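Reviews > Software > Motion & Manipulation
Search reviews Go
Home Reviews How-To Forum About

Tralidus 3: a task planner that would like you to be more specific

By Ermelinda Vilela
September 24, 2025

I have now spent more than 100 hours with Tralidus, which is longer than I gave my last car before complaining about it. Bruvero sells it as a planning layer for two-armed setups: you write down what you want the table to look like, it works out the steps, and your own controller does the moving. A seat costs $3000 a year. For that money I expected it to know which arm was closer to the thing it wanted.

It does, mostly. Version 2 handed out jobs as if flipping a coin, and I watched it send the right arm across the whole table for an object the left one could have had in a second. The new arm assignment looks at reach first and asks for a handover only when it needs one. Victor Okoth, who shares the bench with me and had written his own workaround in July, deleted it with some ceremony.

Install is painless if you already have a robot description file that loads cleanly. If you don't, the error messages will teach you patience. Mine said "frame mismatch" 16 times and never once said which frame.
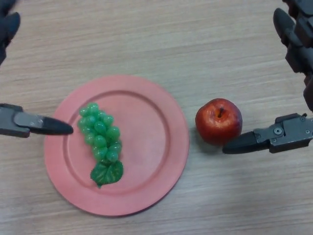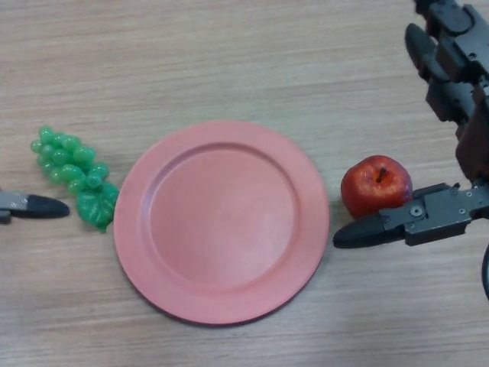

State checking is where Tralidus earns its keep, and also where it gets on my nerves. Every goal is a list of relations — on, off, beside, inside — and the planner compares that list with whatever your perception stack reports. Grapes lying on the pink plate and grapes lying on the wood right at its rim are different states, obviously, but the leaf end is so close to the plate in the second case that the default tolerance called it "on" and declared the job finished. I tightened the contact margin and it behaved. The setting lives six menus down, under Advanced, next to the color theme.

The plan viewer is lovely. You can drag a step, see what it breaks, and drag it back in shame. Replanning is quick on short tasks and sulky on long ones, and the log export still writes one enormous line of text. Support answered me twice, both times politely, once about my question.

Would I renew? Yes, grumbling. Rees is cheaper and has the better logs, but it treats two arms as two strangers sharing an elevator, and I got tired of introducing them.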